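The Letter on the Board

When Blagoje Pavlović lost the use of his voice, he was living in the last house of Lekside, behind the old Preltine mill. The doctor told him that it would return after some weeks, perhaps in January, and that he should not even whisper. So he went to the shop at Bretis and bought a white board and two black pens.

At first he wrote only what was necessary. Bread. Good morning. The tap is dripping again. He put the board flat on the table and wrote slowly, as his father had taught him, with every letter standing a little apart from its neighbour. Then he wiped it with his sleeve, and the word was gone before he had finished looking at it.

Mireille Guérin came every evening at six. She was renting the upper floor and she was teaching geography at the Boyer school. She talked and he wrote, and between them there was a kind of conversation, though it had long holes in it. She learned to wait. She looked at the tip of the pen when it stopped over the board, and she tried to guess the word before it came.

One evening the pen stopped for a very long time.

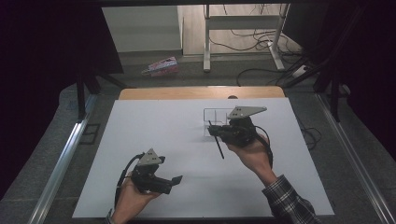

Mireille said that a person should not think so much before he writes, when it is so easy to wipe it away. On paper, yes, she would understand it. But on a board?

He considered this. It seemed to him that she was wrong, but it would take 100 words to explain why, and the board had space for perhaps 10. He thought about the letters he had not sent to his brother, which were lying in the drawer, all of them on good paper. He had never been afraid of them, because they could be kept or burned as he wished. A word on the board had to be read at once, by somebody who was sitting in front of him.

He lowered the pen and wrote: Stay for supper.

She read it. Outside, bus 114 went down to the river with its lights on, and the cups moved a little on their shelf.

"What is there?" she asked.

He wiped the board, and wrote: Soup.

Then, under it, in smaller letters, he wrote: I can make also potatoes.

She was already taking off her coat.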